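Flaltden Creek Revegetation Project
Progress report, Stage 2

Prepared for the Zodotum Land Fund by Maarten Verstraete, project coordinator

Period covered

This report covers the work done between the end of the winter planting and the close of February. It follows the headings in the funding agreement. Changes to the budget are set out near the end, along with two decisions we need from the Fund before the autumn planting can be ordered.

Where the project stands

Stage 2 is behind the original timetable on fencing and on schedule for everything else. The lower paddocks are fully planted. The middle reach, from the stock crossing up to the old pump shed, is fenced on the western bank and partly fenced on the east. The upper reach has been sprayed and is ready for ripping once the ground softens.

The delay to the fencing comes from the spring flood. Water came over the crossing and stayed in the lower flats long enough to keep machinery out for several weeks. It also took out 42 metres of new fence on the eastern bank, including a strainer post and the floodgate beside it. The rest of the line held. Clakex, the fencing contractor, replaced the lost section at the agreed rate per metre and did not charge for a second trip out. We have moved that section four metres back from the bank at the landholder's suggestion. It costs him a little grazing but he would prefer that to putting the fence up a third time, and so would we.

Planting and survival

The lower paddocks were planted with river red gum, river bottlebrush, woolly tea-tree and a mix of sedges along the toe of the bank. We checked survival in early summer and again in February. The February check used the same marked plots as last year so the two years can be compared.

Trees on the higher ground have done well. In the marked plots, 84 per cent of the red gums were alive in February, and most of those had put on good height. The tea-tree did less well on the sandy bend, where it dried out quickly once the flood water went down. We watered that bend twice in January using the landholder's tank and trailer. Without that we would probably have lost most of it.

The sedges are harder to judge. Where the flood laid down silt, many of the young plants were buried, and at the early summer check we recorded them as dead. By February a good number had come up through the silt. We have not changed the early summer figures in the attached table, but there is a note beside them. Anyone comparing the two columns should read the note first.

Guards are still the most fiddly part of the job. The cardboard ones were soaked in the flood and went flat, and had to be picked out of the fence afterwards. The corflute guards stood up much better but cost more, and they have to be collected again. For the middle reach we propose corflute on the flats and cardboard on the slope above the flood line.

Weeds

Blackberry remains the main problem. The patch behind the pump shed was sprayed in early summer and looks brown and thin, but there is regrowth on the creek side where the spray contractor kept back from the water. This will need cutting and dabbing by hand. Willow seedlings turned up on the new silt bars after the flood and have been pulled while small. We expect more of them, and have put one walk-through each month into the work plan for the rest of the year.

African lovegrass has appeared on the access track. It was not there before Stage 1 and most likely came in on a vehicle. The landholders have been told, and we now ask contractors to brush down at the front gate before they drive in. Clakex has been good about this. One of the delivery drivers was less pleased, and we have since arranged to meet deliveries at the road.

Seed collection and the seed store

Lotte Dijkstra has run the seed work again this season. The aim in the agreement was to supply at least half of the seed for Stage 3 from plants growing within the catchment, and we are on track to meet it for the trees and shrubs. The grasses are another matter. Kangaroo grass set very little seed this year because of the wet spring and then the heat straight after it, and what there was dropped before we got to it.

Lotte and her helpers brought in 139 separate collections. Each one has a record sheet giving the species, the landholder, the part of the property and the number of parent plants. Last year's collections had gaps in the sheets, mostly the number of parent plants, and those seed lots could not be used in the nursery order. This season the sheets are filled in before anyone leaves the paddock. It is slower in the field but has saved a great deal of telephoning.

The seed store is in the back room of the Flaltden hall, which stays fairly cool through summer. Drying is done in paper bags on racks, then cleaning by hand with sieves. Small lots go into divided boxes and larger lots into tubs with tight lids. We bought no new shelving in this period. The dehumidifier listed in the budget was bought second-hand and is working, though it has to be emptied every morning, and Lotte has asked for a hose to be run to the outside drain.
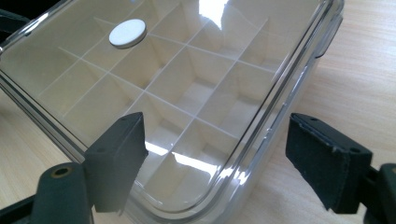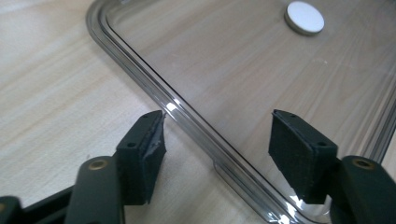
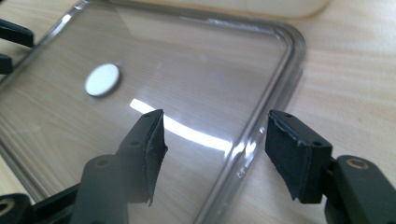

Clear plastic at the Flaltden hall, February.

Nursery order

Desmet, the nursery that grew the tube stock for Stages 1 and 2, has agreed to grow for Stage 3 at last year's price if the order is confirmed before the end of autumn. They received the first of our seed in summer and have germination results for the eucalypts, which were good. The bottlebrush was patchy. They have asked for more seed of that species and we have it in the store.

Desmet also raised a concern about pots. Their supplier has changed the size of the tray, and the new trays do not fit the racks in our trailer. We have measured up and the racks can be altered by moving one rail on each side. A local landholder has offered to do the welding in exchange for a load of mulch.

Landholders and community

All the landholders on the lower and middle reaches have signed agreements. On the upper reach one property has changed hands since Stage 1. The new owners met with Maarten Verstraete on site and are in favour of the planting, but want the stock water sorted out first. Their cattle now drink from the creek, and fencing it off means a trough, a pump and a length of pipe that were not in our budget. This is the first of the decisions listed below.

We held two planting days and one walk along the creek. The walk had the better turnout, probably because it finished with lunch. The primary school came to the second planting day and did the sedges, which suit smaller hands. The teacher has asked whether the class can come back each term to measure the same row of trees. We have said yes and marked a row close to the gate, well away from the steep part of the bank.

There was one complaint in the period, about spray drift near a vegetable garden. The contractor's records show the wind was within limits that morning, but we should have told the neighbour beforehand and had not. She now gets a phone call before any spraying on that side.

Safety

One minor injury was recorded, a cut hand from old wire buried in the silt. It was treated on site. Before any further planting on the flats, the area will be walked and loose wire pulled out. A first aid kit is now kept in the trailer as well as in the ute.

Budget

Spending to the end of February is within the total approved. Three lines have moved. Fencing is over because of the replaced section and the new floodgate. Plant supply is under, as the middle reach order was cut back when the ground was too wet to plant it. Travel is slightly over due to the extra trips after the flood. We ask that the saving on plant supply be used to cover the fencing, which would leave the total unchanged. The full table is attached.

The in-kind hours are higher than forecast, mainly on seed cleaning. These are recorded at the rate set out in the agreement.

Decisions needed from the Fund

Stock water on the upper reach. The new owners will pay for the pump if the project pays for the trough and pipe. We have one quote and are waiting on another. If the Fund cannot support this, we suggest fencing one bank only and leaving the other until the next round.

Timing of the middle reach planting. We can plant in autumn, as first planned, or hold over to late winter -- the nursery can keep the stock until then for a small fee. Our preference is late winter. The eastern fence will be finished by that time and the flats are less likely to be hard.

Work planned for the next period

Finish the eastern fence on the middle reach, including the second floodgate.
Rip the upper reach lines after the first good rain.
Hand treatment of blackberry behind the pump shed.
Confirm the Stage 3 order with Desmet.
Collect late-setting wattle and saltbush seed, and try again for kangaroo grass on the road reserve if the permit comes through.
Alter the trailer racks.

Attachments: survival table with notes, budget table, fencing map, seed collection list. Questions on the seed list should go to Lotte Dijkstra, and everything else to Maarten Verstraete.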